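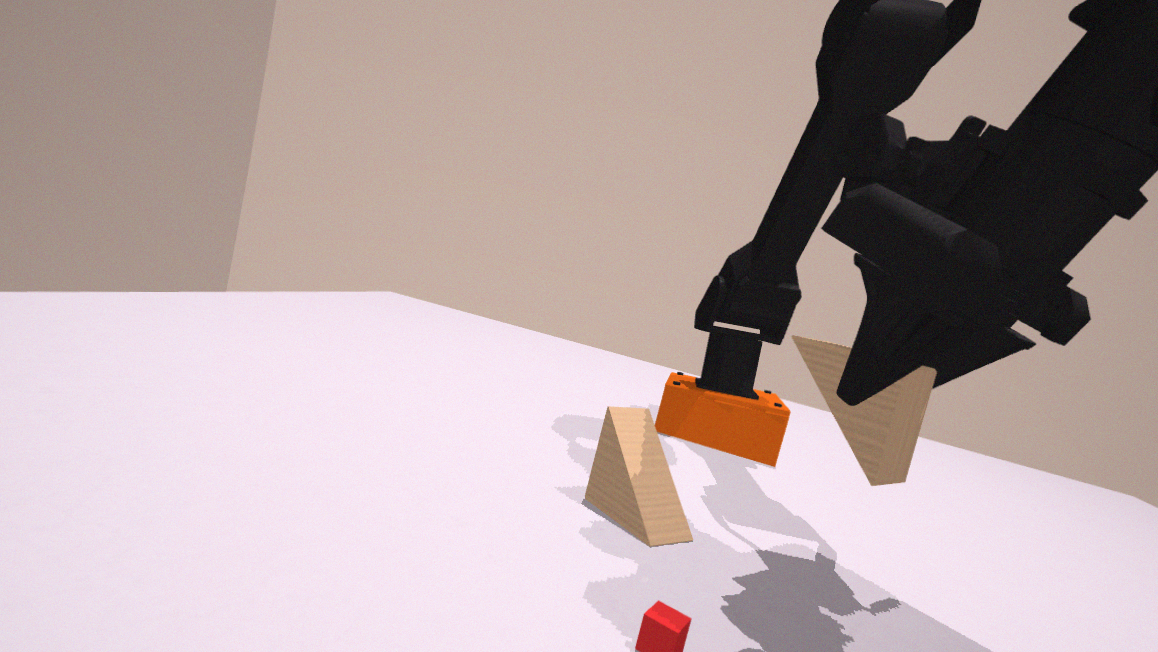

*Two arms, two wooden wedges and a red block, in simulation.*

## About Hestmont

Hestmont helps small firms decide whether to buy a robot, and what to put next to it in the budget if they do. We don't sell arms, grippers or stands, and we take no commission from the people who sell them, a policy that has kept our Christmas card pile manageable.

The company was started by Severin Kuster, who spent years on the buying side of a packaging plant and signed for one very handsome machine that wouldn't fit through the door. He still has the invoice. New starters are shown it in their first week.

### What we do

Most of our work begins with a spreadsheet and a simulation. You tell us the job, we build a rough version of it on screen, and we try it with one arm, then two, then (to general disappointment) none. Wooden blocks and wedges stand in for your product at the early stage. They are cheap, they have awkward slopes, and they don't mind being dropped.

After that comes the money. A quote for an arm is the easy bit. We add the parts that tend to arrive later under separate cover: fixings, guarding, spare fingers, training, floor repairs, and the electrician. For Wisine, a bottling customer, the first supplier's quote ran to 40 lines. Our version had 288, and they have forgiven us.

### Planning rounds

We take on new clients in January, when budgets are fresh and people are still optimistic. A full plan takes about 368 hours of our time, simulation included. Smaller jobs, such as a second opinion on a quote you already half regret, are charged at a flat 1,000 and usually finished before your supplier rings back.

Vinum and Onyshchenko have both been with us through several rounds. Onyshchenko bought two arms on our advice. Vinum bought a better trolley – also on our advice – and sends us more work than anyone.

### Getting in touch

Write to the office with a description of the job, the space you have and the width of your doors. Severin reads everything that comes in before nine in the morning.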